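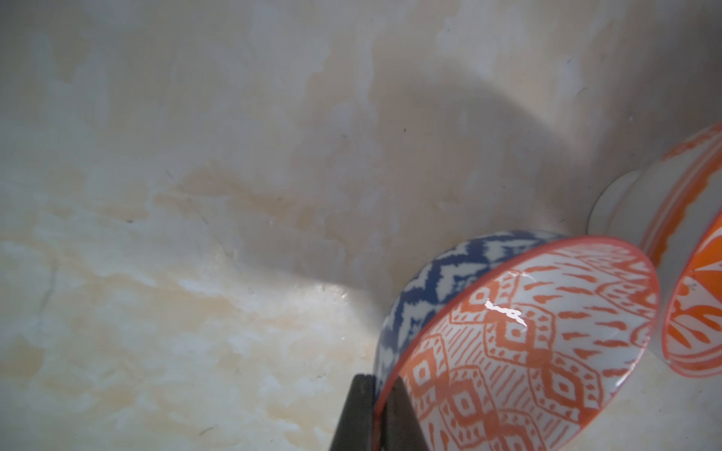 Gripper trials: common questions

Which grippers are you comparing?
The Volon and the Purkora, both on the Howells arm with the same wrist camera.

Why ceramic bowls?
Glazed rims are slippery and curved. A tilted bowl also makes the finger come in beside the rim at an angle.

Does a shiny glaze bother the camera?
Sometimes. Highlights can hide an edge — turn the exposure down first.

How many tries does each gripper get?
30 per bowl, with new pads after 16.

Who do I ask about the controller?
Emlyn Parri.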